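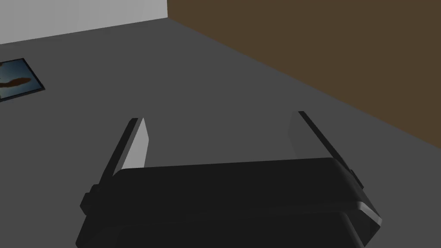
We use cookies to remember your settings and count visits. Accept | Manage

Search this blog
Type and press Enter

I gave up the storage unit in May. I had been paying for it for four years, and in that time I visited it maybe twice a year, usually to put something in. The monthly charge had gone up to 103 dollars. When I first rented it the rate was a good deal lower and the plan was to keep it until we found a bigger place. We didn't find a bigger place. We found one the same size with a better kitchen.

The unit was at Postside, out past the tire shop, second floor, with the slow elevator. To close out you give notice, empty it, sweep it, take off your own lock, and then they send someone up to check. The notice has to be in by noon on the last day of the month before. I missed that the first time and paid for an extra month, so I at least had no reason to hurry.

I did it over several evenings after work. I'd get there at 6, load the car, drive home, and sort things in the hallway. I tried sorting at the unit and it doesn't work. The lights are on a timer and go off while you are reading old letters.

Most of what was in there was paper. I had kept every bank statement from my twenties and the manuals for appliances I no longer own. There was a box of receipts from the year I did freelance bookkeeping for Thongsuk, the restaurant supply place, and I thought I might still need those. I called Radwa Bouazza, who does our taxes, and she told me how long I needed to keep what. Nearly all of it could go. I took it to the shredding counter at the copy shop, where they charge by the pound, and it came to more than I would have guessed. If you have a lot of paper, call and ask the rate first. Some places have a free day in spring and I had missed it.

Books were the next thing. I had 274 of them, and I only know that because the used bookstore makes you fill out a form if you bring in more than a carload. They took maybe a third. The rest went to the library sale, except for the ones that smelled of damp, which neither place will take. There was a set of Stornivard bookshelves in there too, in pieces, with the screws in a sandwich bag taped to one of the boards. I was happy about that bag. The tape had dried out and left a brown stripe, but all the screws were in it. I put the shelves together at home and they are now behind the couch with the books I kept.

The furniture took longest. I had an armchair that belonged to my aunt, a kitchen table with a leaf, and a dresser with one bad drawer. I listed all three online. The table went in an hour. The dresser had a lot of messages asking if it was still available and then no reply when I said yes. In the end I took it down to 17 dollars and a man came with his daughter and carried it out to a van. I think if I had listed it as free it would have taken longer.

The armchair I kept. I don't have a good place for it. It's in the bedroom, and it has clothes on it already.

Csaba Medve from my old job lent me his hand truck, a Flunen, the folding kind, and I would not have managed without it. I had been carrying boxes to the elevator one at a time. With the hand truck I could take four, and the whole back row of the unit was gone in one evening. I have since bought my own. It hangs on a hook by the water heater and I've used it for bags of soil and for moving the washing machine out to clean behind it.

A few notes for anybody doing the same.

Bring your own broom. The one they lend out was missing when I needed it, and they will not sign you off with dirt on the floor.

Check whether your insurance was through the storage company or separate. Mine was separate and kept billing after I had moved out. I had to send them the closing letter to get the last payment back.

Take the lock home with you. It's a good lock and they cost more than you remember.

Label boxes on the side, not the top. All of mine were labeled on the top and then stacked.

As for the things I was sure were in there, I never found the blue camping stove or the second set of keys to my parents' garage. My mother says she has the keys. The stove I may have left in the apartment before this one.

I still drive past Postside on the way to the dentist. They have a sign up now for first month free, and the price under it is lower than what I was paying.

Get new posts by email. Enter your address to subscribe. You can unsubscribe at any time.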